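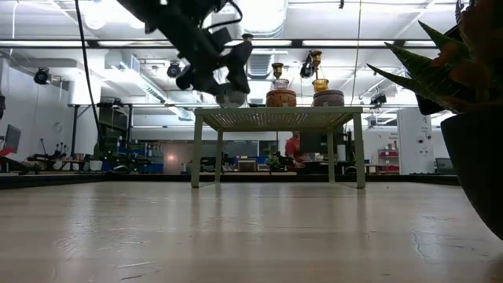
How many demos before I stop blaming the data?

Posted by meshtable, 14 March 2019

Hi all, long time reader, first time I've had anything worth asking. I'm collecting teleoperated demonstrations for a pick and place policy (one arm, one gripper, lift the thing out of a round woven basket and set it down in the other one). The things are goblet-shaped, brass and gold colored, and one has a glass bowl, so they're shiny and a bit awkward to grab. The baskets sit on a little green metal table with a mesh top.

Since February I've recorded 2287 episodes. After I threw out the ones where I fumbled the stick or forgot to hit stop, I was left with 1541. I train on those using Stunix with pretty much the stock settings, and the policy is great at getting to the basket and then just hovers there over the rim like it's lost its keys. Sometimes it closes on air. Sometimes it comes down on the basket weave and I have to hit the button.

My setup is one fixed camera looking across the table, the overhead lights, and that's it. I put the baskets in nearly the same two spots every time because I figured easier would be better to start with. Was that dumb? Do I need more episodes, or different ones? I really don't want to record another thousand and find out I'm in the same place.

greaseandgrids

Different ones! I had the exact hover thing last year and I'd bet money it's your pauses. When you drive an arm by hand you slow down right before the grasp, you squint, you nudge, you wait. All those still moments go into the training set, and the policy learns that the right thing to do over a basket is sit tight. Play back 10 of your kept episodes and watch only the last bit before the fingers close. If you're parked there for a couple of seconds each time, that's your problem.

What worked for me was trimming the frames where the arm isn't moving (leave a few in, don't get greedy) and then practicing the grasp until I could do it in one smooth go. Practicing felt silly but my later demos were worth way more than the early ones. I'd record a couple hundred fresh ones like that before touching any training settings.

Also, please move the baskets. Move them a hand's width, swap left and right, turn the goblets so the narrow end points somewhere else. If the baskets are always in the same place the model can get to them without looking at anything, so of course it falls apart when it finally has to look.

Tin_Kettle

just use more data. we had 2 people on it in shifts and it sorted itself out eventually. Brarero has an auto labeler too but I never got it to install

pale_oak_42

Agree with the pauses answer, and I'd add the camera. With a single view from off to the side, you're asking the network to guess depth on shiny metal and glass under bright lights. The highlights move when the arm goes by, and glass is rotten at the best of times. Put a second camera on the wrist if your mount allows it. I use the Gitum bracket, which is ugly and holds fine. You'll have to re-record, sorry, old episodes won't have that view. If you can't face that, at least try a batch with some dull objects in the same baskets. If the hovering goes away with those, you know it's the shine.

One more thing about the episodes you tossed. Did you toss the ones where you missed and then recovered? I keep those — a miss, a back-off and a second try is the only way the policy ever sees what to do after a bad grasp. There's a cleanup script in the Tănase tools that lets you cut just the messy part and keep the recovery, and it took me an afternoon to get through my backlog with it.

Reply from meshtable

Oh no. I tossed every single recovery. They're still on the old drive though, so that's my weekend. I watched my playback too and yep, I park over the basket every time, in a few of them long enough that I'm pretty sure I was drinking coffee. Going to trim first, then shuffle the baskets around, then see about the wrist camera. Will post numbers when I have them.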